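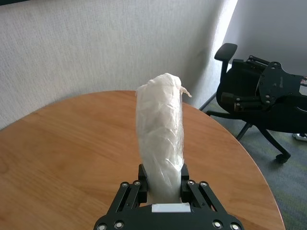
Penddale Hockey: stutter on line changes after installing the Clolletau arena pack

Dagmar Kopecký
30 December 2024

Running Penddale Hockey on desktop, current patch, with the Clolletau arena pack installed. Career mode, year two. During open play the frame rate is stable. At every line change the game hitches, then recovers once the camera cuts back to centre ice. The hitch is worse in the home arena than in away arenas.

Already tried: verified the game files, cleared the shader cache, lowered crowd density to minimum, turned off replays. None of these changed the behaviour. GPU load drops during the hitch, so I don't think it is a graphics bottleneck. One CPU core goes to 100 per cent.

Input is a Kuhlmann gamepad, wired. Polling rate is at its default of 1000 Hz. I would prefer to keep the arena pack, as my career save refers to it and I don't know what happens if it is removed. Is there a setting that addresses this?

rinkside_mb

Had the same thing. Reinstalled and it was fine for a while. Came back in May after the patch. Try setting V-sync to off, or borderless. My gamepad is a different make so can't comment on that part.

Helmut Stüber

A single core saturated while GPU load drops is consistent with the physics thread stalling the main thread. V-sync will not affect this. The arena pack adds loose props to the benches (towels, bottles, spare sticks), and in the versions I have looked at, the props are asleep during open play and wake when skaters enter the bench volume. The home arena has the most props, which would fit what you report.

Back up the save before changing anything. Career saves are in the Gamcombe folder in your user documents. Copy the entire profile folder, including the index file. A save restored without its index will not show up in the load menu.

Then work through the following in order, testing one line change after each.
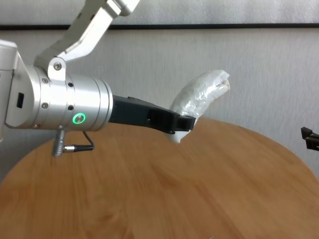
Step 1: Rule out input polling

Set the Kuhlmann to 500 Hz in its own utility, then unplug and reconnect it. Polling at 1000 Hz adds a small, constant load on the main thread. It is unlikely to be the cause, but it removes a variable. If there is no difference, put it back.

Step 2: Cap the physics rate

Open physics.ini in the same Gamcombe folder. The line is StepRate. The pack's installer raises it to 600, apparently to stop sticks passing through the boards. Set it to 0, which tells the engine to use its built-in default. Save the file and mark it read-only, otherwise the launcher writes the old value back at the next start.

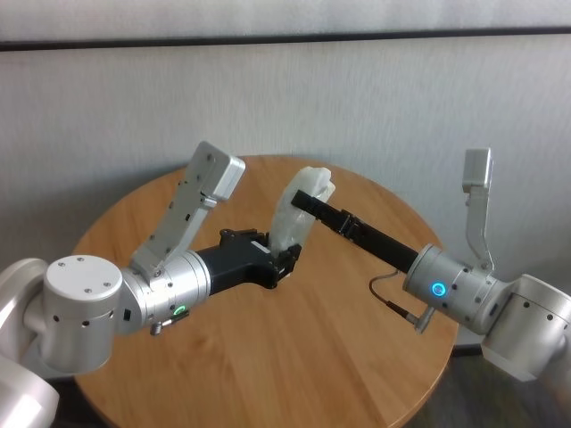
Two arms over a round wooden table

Step 3: Change the prop colliders

If the hitch is shorter but still present, the remaining cost is collision shape. The pack ships its soft props with full mesh colliders, so every fold in a towel is tested against the bench, the boards and the neighbouring props. In props.cfg, change Collider=mesh to Collider=capsule for anything in the soft group. Leave the sticks alone; a capsule is too thick for the blade and they will jitter.

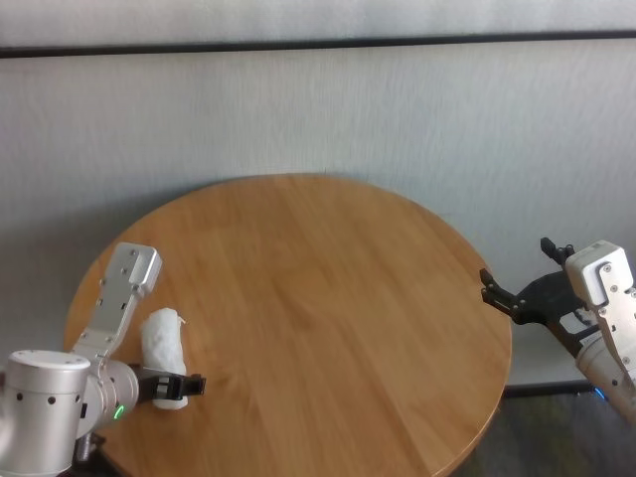

Capsules are adequate for soft props because a player never sees the contact surface from the broadcast camera. The shape only needs to match the overall volume. The crumpled white bundle standing on the table is a reasonable case: it is close enough to a cylinder that a capsule covers the body, and the small tufts at the top can be left outside the collider with no visible effect. A mesh collider would spend most of its triangles on the wrinkles. The rendered model is unchanged either way, so colour and detail stay as the pack author made them.

Do not remove the pack in mid-career. The save stores the arena by its ID, and a missing ID loads the default rink with the schedule page blank. I have not found a way to repair that other than restoring the backup.

Dagmar Kopecký

Step 1 made no difference. Step 2 shortened the hitch noticeably. After step 3 it is gone in away arenas and barely perceptible at home. Polling is back at 1000. One note for other users: my props.cfg had two soft groups, the second near the end of the file under [bench_away], and both had to be edited.

rinkside_mb

Where is props.cfg? Not in my Gamcombe folder.

Helmut Stüber

It is in the Clolletau subfolder of the game's install directory, not in documents. You may need to edit it with administrator rights.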